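Toaster oven

A toaster oven is a small electric oven with a front door, a removable rack and a pan, meant to sit on a counter. It toasts bread, though seldom as well as a toaster, and it bakes, though seldom as evenly as an oven. It has sold steadily for generations to people who know both of these things.

Name

The term is mostly North American. Elsewhere the same appliance may be sold as a mini oven, a tabletop oven or an electric grill, depending on what the seller thinks the buyer is short of. Some manufacturers have tried "countertop oven" for their more expensive models, on the theory that the word "toaster" holds the price down. Owners go on calling it the toaster oven, or just the toaster, which causes trouble in homes that also have a toaster.

Design

Most toaster ovens are heated by metal-sheathed or quartz elements placed above and below the rack. Quartz elements warm up faster and glow brightly. Sheathed elements are slower and stand up better to being hit with a baking pan. A thermostat switches the elements on and off to hold the air near a chosen temperature. Because the chamber is small and the elements are close, the top of a tall dish may be several shades ahead of its middle. Cookbooks deal with this by advising the cook to tent the dish with foil, and oven manuals deal with it by warning the cook about foil.

The usual controls are a temperature knob, a function knob and a timer. On older and cheaper models the timer is a clockwork spring, which ticks while it runs and ends with a bell. Short settings on a spring timer are unreliable, and many manuals tell the user to turn the knob well past the mark and then back again. This instruction is widely unread. Digital models dispense with the ticking and supply a series of beeps, usually with no way to turn them down.

The outer shell is commonly painted or plated sheet metal, with openings to let heat escape. The top gets hot, and for that reason it should be left clear. It is also flat and at a handy height, and for that reason it rarely is.
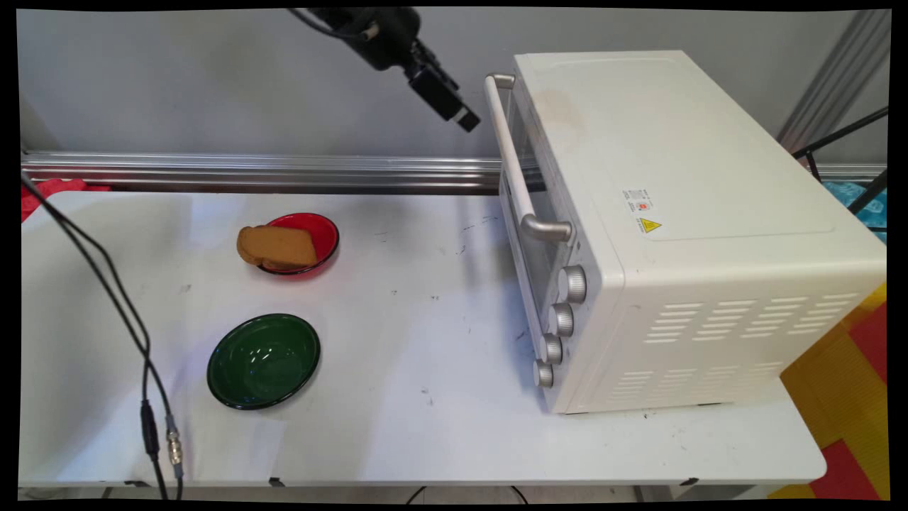 A white countertop toaster oven with a glass door. The side is vented with rows of short slots.

Crumb tray

The crumb tray is a shallow sheet of metal that slides in below the lower elements. Early models had a hinged floor panel that dropped open from underneath, so that emptying it meant lifting the whole oven over a sink or, more often, putting the job off. The slide-out tray was a great improvement and is put off just as often. Old crumbs scorch, smoke and can catch fire, a point made in nearly every manual ever printed for the appliance, generally in capital letters.

Convection models

A convection toaster oven has a fan that moves the heated air around the food. Cooking is faster and browning more even, and recipes are commonly adjusted by lowering the temperature a little. Countertop "air fryers" with a door work on the same principle with a stronger fan and a perforated basket. Nothing in them is fried. Makers of convection ovens had been selling much the same thing for years under a name that reminded people of weather, and the change of vocabulary did a great deal for sales.

Capacity

Capacity is usually advertised in slices of bread, a unit with no agreed size. Bigger models are rated by pizza, given as a diameter, and this measurement at least can be checked. In a 2021-04-15 column for the kitchen newsletter Nurnonura, Efe Oyelaran tested the slice ratings of 21 toaster ovens using one brand of sandwich loaf. She found that 3 of them held the number of slices claimed on the box, one of these only after the crusts were cut off. The Koltmont Hillent, sold as a six-slice oven, held four and, in her words, "a strong opinion about the fifth." The same column proposed a standard slice. No maker has adopted it.

Use in small kitchens

Toaster ovens are common in studio apartments, office break rooms, campers and dormitories that have not yet banned them. A small chamber takes less energy to heat than a full-size oven and adds less heat to the room, so some households use one all summer and ignore the range until September. Dishes that suit it include baked potatoes, open-faced sandwiches, small casseroles, reheated pizza and cookies in modest batches. Large roasts do not suit it, although the attempt is a recurring subject of holiday phone calls.

Safety

General advice is to leave space on all sides, keep the oven away from curtains and paper towels, plug it directly into a wall outlet and unplug it when it is not in use. Glass dishes should be used only if the maker allows it, and should never go from the refrigerator straight under a hot element. If food catches fire, the door should stay shut and the oven should be switched off and unplugged. Opening the door to see how the fire is doing gives it air.

See also

Broiler
Convection oven
Hot plate
Melted cheese
Toaster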